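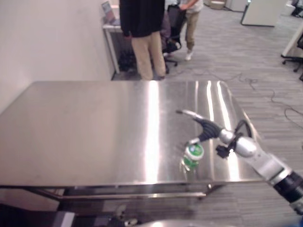 A small bottle on the steel table, held at the cap.

Call for Participants: Avthorpe Listening Panel on Coalition Promises

The Irora Forum is looking for residents of Avthorpe who would like to take part in a panel about the promises made by the governing coalition before the last election. The panel will read these promises again, discuss what was done with them, and prepare questions for the party representatives who come to our studio debate in March.

You do not need to know much about politics. In our last mail survey we received 1,006 answers, and many people wrote that they follow the debates on television but never have the possibility to ask something themselves. The panel was started as a reply to this wish.

What we mean by promises

We work with the written agreement that the coalition parties signed, and with the short program each party gave to voters. The main subjects are the new constitution draft, the law on local councils, the independence of the police commission, and the return of land to families in the north district. Other subjects can be added if the panel votes for it at the first meeting. 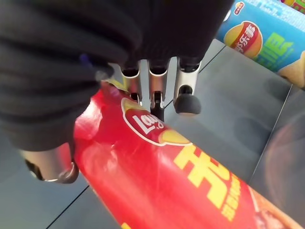
Gripper fingers at a red canister.

Who can apply

You can apply if you are 18 or older and have lived in the Avthorpe area for at least one year. Citizenship is not required. We welcome people who voted for the coalition, people who voted against it, and people who did not vote. We ask for this information in the form only to keep the panel mixed, and it will not be read out or published.

Please do not apply if you are at this moment a candidate, a paid employee of a party, or a member of a minister's office. Ordinary party members are welcome, but they should say so in the form.

What you will do

The panel meets in the evening, from 6:30 to 9:00, over five weeks. At the first two meetings you will get the reading material and hear from two guests with opposite opinions. After that you will work in small groups, each with a moderator. The last meeting is the studio debate, which is recorded for the program Meléndez at Nine. You may take part in the panel and still choose to stay out of the recording – please mark this in the form, so that we can arrange the seats.

The discussions are in English. Interpretation can be arranged if you ask for it when you apply.

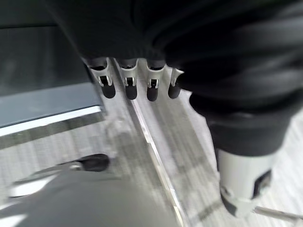 Each participant receives an allowance for each meeting attended, and the cost of the bus or train is paid back on the same evening. Parents who need child care can write to us before the first meeting. The building has an elevator, and there is a quiet room on the ground floor.

How we choose

Last year we had 1,466 applications, which was far more than we could accept. For this reason the places are given by a drawing. We first sort the forms by age group, neighborhood and voting choice, and then names are drawn from each group. Elaine Evangelista, who leads the panel, is present at the drawing together with one observer from outside the Forum. Applicants who are not chosen will be put on a reserve list, unless they tell us they do not wish this.
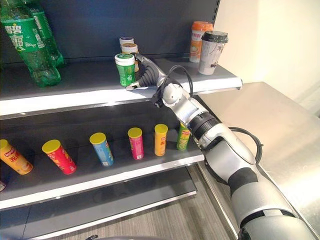

We also need 2 note-takers. This is a paid task and it is open to students. A note-taker writes down the main points of a group without giving names, and sends a clean version by noon on the next day. You should be able to type fast and to keep your own opinion out of the text. If you apply as a note-taker, you cannot be a panel member in the same round.

How to apply

Fill in the paper form, which you can get at the Forum office on Idell Street or at any public library in Avthorpe. It has one open question: which promise would you like to ask about, and why? Four or five sentences are enough. We read all answers, also those of people who are not drawn.

Questions about the form or the allowance can be sent to Tadeusz Szczepańska at the office. He answers the phone in the mornings – in the afternoon please leave a message with your number, and he will call you back.

Forms must reach us before the end of February. Forms that arrive later will be kept for the next panel.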